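Pose jitter when only one cube face is visible

stemside_shan
Anybody else getting jumpy gripper poses out of the marker tracker? I'm on the Petrauskas branch, headset camera, two cubes per pair of hands plus whatever the solver feels like inventing. When I turn my wrist so one face is square to the camera, the orientation flips back and forth. Episode 73 is the worst one, 13 flips before I even reach the cloth.

paradton_pete
Classic planar ambiguity. One square tag head-on has two solutions that fit almost equally well, and the solver picks whichever wins by a hair. Solve the whole cube as one rigid body and most of it goes away (you need two faces in view though!).

kludge2676
I'd just low-pass it. Exponential filter on the quaternion, done in five minutes.

paradton_pete
Please don't. A filter averages two wrong-ish answers into a third one, and then your policy learns the lag too.

kludge2676
My policy folds towels fine, thanks. But ok, for actual flips I'd throw out anything over 100 degrees per frame first and then smooth.

stemside_shan
I'm already rejecting the big jumps, and it leaves holes right where I'm closing the fingers. Pete, does the rigid body solve need the cube geometry measured or can I use the CAD numbers?

paradton_pete
Measure it. My printed ones were off enough to matter. And seed each solve with the last good pose, that killed nearly all the flips on our Stonley setup.

stemside_shan
Trying that tonight, will post the reprojection error. My table and both grippers, so you know what the tracker has to deal with:
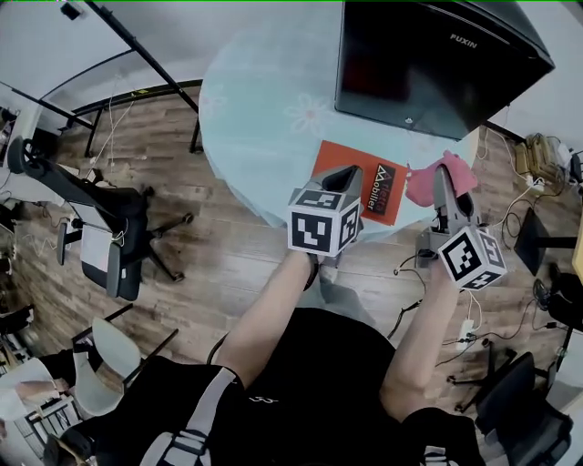
Card and pink cloth task, head camera view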